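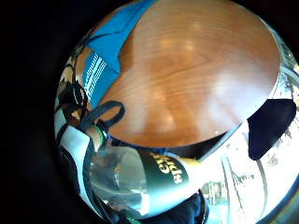
Last changed: January, by Ryan Wragg

Hand-held gripper study: picture page

On this page we show the work of the Narkance study. Our question is simple to say and took us a long time to answer: if people collect demonstrations with a hand-held gripper in normal rooms, with normal clutter, does the robot learn better than from demonstrations on a clean bench?

The picture at the top is a view from the gripper camera. The lens is a very wide fisheye, so the straight edge of a table becomes an arc and the tabletop looks almost like a ball. The clear bottle with the green label is lying on its side close to the lens. Blue cloth with thin white stripes is at the upper left, and at the right the light is so strong that most detail is lost.

We kept views of this type in the training set. In our first version, which we called Hullska, a filter removed every demonstration with large overexposed areas. The filter took out 266 of 949 demonstrations, and the policy trained on the rest was weak near windows. When we put them back, it reached for objects in bright rooms with much less hesitation.

Clear plastic was the second difficulty. A transparent bottle shows the things behind it, and its outline changes with each small movement of the hand. The label helps the policy a lot. We tested this by turning bottles so that the label faced away from the camera, and the number of missed grasps went up. We do not have a good solution for this yet.

Cloth was easier than we expected. Soft things on or near a table did not disturb the grasp of a bottle, except when the cloth was lying over the cap.

The demonstrations were recorded in 12 rooms. For the tests we used 2 other rooms, which the policy had never seen. The clean bench data came from our older Garkia recordings, made with the same gripper and the same lens. With an equal number of demonstrations, the policy from normal rooms was better in both test rooms. On the bench itself the older policy was still a little better.

The tables with all results are in the report. For questions about the lens calibration, please write to Ryan Wragg.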